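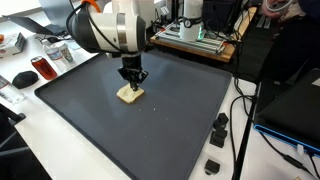

Item 1 - bread slice on gray tray, drinks and mouse at left of table.

Workplace > Checklists > Tables and Food Surfaces
Checklists Forms Storage Archive
Reading time: 6 min

Shared Table Inspection, Bread and Tray Area
Site: Friesen, upper floor
Date of inspection: Sunday, May 5, 2019
Form: Mivura table form, short version

Scope: one white-topped table, one dark gray tray with raised rim, sliced white bread, and whatever else shares the tabletop. Floor, sinks and refrigerators are on a separate form. Ratings used are OK, ATTENTION and NOT CHECKED. An item marked ATTENTION needs a comment and an action.

1. Drinks and containers
1.1 Drinks kept off the tray - OK.
1.2 Containers upright - ATTENTION. A red soda can and a clear plastic bottle are lying on their sides on the left part of the table. A second bottle lies farther back, next to a paper cup that is standing.
1.3 Containers closed - NOT CHECKED. Bottle caps were not tested.
Action: stand bottles up or take them off the table. Discard cans at the end of each session, whether empty or not.

2. Electrical items near food
2.1 Laptop clear of the tray - OK, but see 4.2.
2.2 Mouse clear of liquids - ATTENTION. The mouse is directly below the can on its side. Minimum distance on the Mivura form is 300 mm between any drink and any input device.
2.3 Cables routed off the tabletop - ATTENTION. White cables cross the table beside the laptop. Tie them back or route them over the rear edge.
Comment: the distance in 2.2 was entered on the last form as 600 mm. That figure is for heating appliances and should be struck out.

3. Tray
3.1 Rim and corners - OK. Corners are rounded and the rim can be seen along both sides.
3.2 Surface - ATTENTION. Light scuffing, pale specks and crumbs. Scuffing alone is no reason to replace a tray. Replace if a fingernail catches in a mark.
3.3 Tray fully supported by the table - NOT CHECKED. The near edge was not inspected. Overhang of up to 20 mm is accepted.
3.4 Items on the tray limited to food - OK. 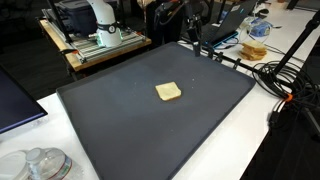

Items 3 and 4 - tray surface, with stacked slices near the laptop.

4. Bread
4.1 Slices on the tray lying flat - OK. Single slice, no overlap.
4.2 Reserve slices on a plate, board or in a bag - ATTENTION. The reserve is a loose stack set on the white tabletop beyond the far corner of the tray, right in front of the open laptop. Two faults in one place - bread on a shared surface, and crumbs within reach of a keyboard.
4.3 Packaging with date present - NOT CHECKED. The blue-and-white wrapped item by the laptop was not opened or identified.
Action: move the reserve to a lidded box. The Astuler box from the storage shelf is the right size. Bread that has been in contact with the tabletop is not to be served.

5. Browning
5.1 Color even, no black areas - OK. Rim golden brown, deepest along the lower and right edges. Tan and light-brown marks across the face. No charring seen.
5.2 Underside - NOT CHECKED. Turn the slice before closing this item.

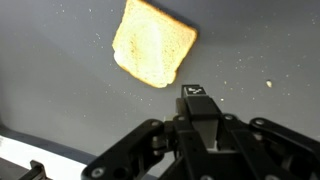
Items 5 and 6 - crust color and loose crumbs on the gray surface.

6. Crumbs
6.1 Surface free of loose crumbs - ATTENTION. Fine specks over the whole area, denser on the left and next to the toast. One larger beige crumb on the right.
6.2 Cleaning method - brush dry first, then wipe. A wet cloth used first pushes fine crumbs into the angle under the rim.
6.3 Pastovmont brush available - NOT CHECKED.

Result: 6 items at ATTENTION. Close 1.2 and 4.2 before the table is used for food again. The remaining items can be closed with the next routine clean. Items marked NOT CHECKED carry over to the next form under the same numbers.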